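Visit notes, Hellwig paper mill, 04/09/2019

Three of us from the bookbinding group went out to Hellwig to see the mill that makes the cover papers we have been ordering through Esik. The drive takes longer than the map says, and the last stretch is gravel. Park by the loading dock. The front lot is for staff.

Simin Parsa met us at the door and took us through the beater room first. The mill runs cotton and flax, no wood pulp, and each batch gets 14 hours in the beater before it goes to the vat. It is loud in there and they hand out earplugs. Elaheh Hashemi asked about the short fibers we had in the spring order. Simin said that batch was beaten too long and they have since changed the timing.

## Sheet forming and drying

Most sheets are still pulled by hand. A good worker can do about 60 an hour in the large size. The press is older than the building – it came from a mill in Nallska that closed – and it holds a stack of 36 sheets between felts. After pressing, the sheets hang in the loft. The windows up there are opened and shut by hand depending on the weather, and in May they sometimes lose a whole day to damp.

## Dyeing

Shahab Tehrani runs the dye room. The walnut brown we use for case covers is done in two dips, with a rest between them. He showed us test strips going back years, and the color does drift. If you need a matching set, order it all at once.

## Prices and orders

The minimum for a custom color is still 1000 sheets, too many for us alone. The Mukia bindery may share an order, and I will write to them this week. Seconds are sold from a shelf by the office at half price, cash only.

Folds are what I look for first when I go through seconds. Long, soft ones usually press out under boards overnight, but a sharp crease stays in the sheet and will show on a cover. The brown surface in the picture has the soft kind, running top to bottom with darker streaks along them, and a sheet looking like that would still go in my pile.
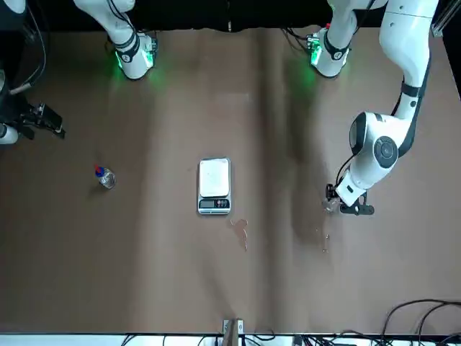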